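I've been tidying up our house rules for the two-arm bench at Varnley, and I'm far too excited about it. After 1,956 runs we finally have a list that fits on one page!

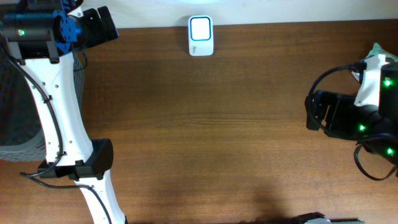

Varnley, December

Rule one is a clear middle. Before anything moves, the wood between the arms is bare and both grippers are well apart. Rule two is cables — follow each one by eye from wrist to base, and look twice at any loose loop.

Then the items go down, near the centre, a box and a chocolate bar if you like, with open table all round them.
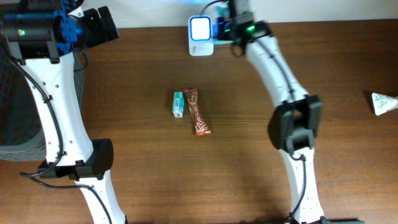
Rule three: one arm at a time

While one gripper is over the packets, the other keeps its fingers off them. I love how calm this makes the bench feel.

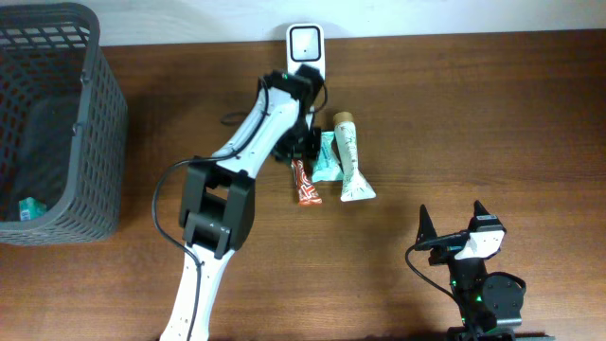
We borrowed the wording from the Clanus checklist and cut it to 20 lines. Next job is getting it laminated.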